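Home Course Outline Week 1 Week 2 Week 3 Readings Contact

Household Care, Unit 2: Laundry from Floor to Drawer
Handout to go with the second session
Prepared by Hema Achari, with folding notes by Arwel Trevor
Last revised 4/4/21

Welcome back, everyone, and thank you for bearing with the room change. We ended the first session in the middle of sorting, so these notes pick up right there and carry on through to folding. If you missed the first session, Réka Jakab has spare copies of the stain chart and will gladly hand you one.

Sorting, continued

I know most of you sort by color and stop there, and for years I did the same. Color is a good start, but weight matters nearly as much. A heavy sweater tumbling around with thin shirts will rub at them the whole time, and the shirts will be ready to come out of the dryer long before the sweater is. So please make your piles by color first, and then look through each pile and lift out anything thick, knitted or lined.

Dark reds deserve a paragraph of their own. Maroon, burgundy, wine, whatever the label calls it, these shades can give up a surprising amount of dye in the first few washes – I have a set of pink pillowcases at home that I look at with some regret. Wash a new dark red piece alone in cold water, and then test it before you let it join the others. Press a damp white cloth against an inside seam for a minute. If the cloth picks up color, wash the piece alone again next time.

The basket

We spent longer on baskets than I had planned, and I enjoyed it very much, so I am writing some of it down. A basket with holes in the sides lets air reach the clothes, and that helps a good deal if your laundry sits for a few days before washing. Solid tubs are better for carrying wet things across a room you would like to keep dry. Whichever you have, try not to pack it down. Clothes pressed hard into the bottom come out with creases that can survive the wash.

Keep the basket where people undress, even if that isn't the prettiest spot. Hicham Benjelloun told us that he moved his from the hallway to the bedroom corner and found far fewer shirts on the floor after that, and several of you nodded.

Picking up a long-sleeved garment

This is Arwel's part, and I have kept his wording as well as I could.

When a sweater or shirt is lying in a heap, don't grab the middle and shake. You will usually end up with one sleeve inside out and the other wrapped around the body. Look for the collar or a shoulder seam first. If you can't find either, find a cuff and follow the sleeve up with your other hand until you reach the shoulder. Then slide along to the opposite shoulder, lift with both hands and let the rest hang. Gravity will do most of the straightening for you.

For knits, support the weight underneath as you lift, especially when they are wet. A wet sweater carried by its shoulders will stretch, and getting the shape back is slow work.

Folding on a flat surface

A clean floor is perfectly fine if your table is too small. Lay the garment face down and smooth it outward from the center with flat palms. Fold one side in toward the middle, lay the sleeve back down along the body, and do the same on the other side. Then bring the hem up to the collar, in two folds or three depending on your drawer. Take your time with the smoothing – the folding itself goes quickly once the cloth is lying well.

Before next time

Please bring one long-sleeved top and one item you find annoying to fold. Fitted sheets are welcome! Meirion Trevor will be leading the fitted sheet portion and has asked for as many different sizes as we can manage. Read the care labels on five things in your closet, too, and jot down any symbol you don't recognize.

The optional reading is the chapter on knits in the course binder. It is a little dry in the first few pages, but the drawings of sweaters drying flat are very good.
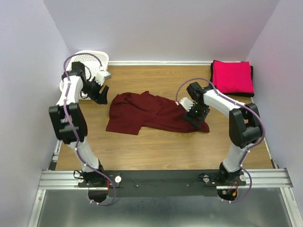
Should a sweater be turned inside out before it goes into the wash?

It's a good habit for most knits. The rubbing that causes pilling then happens mainly on the inside, and dark colors tend to keep their look longer. Turn the sleeves as well as the body, and turn everything right side out again before you lay it flat to dry.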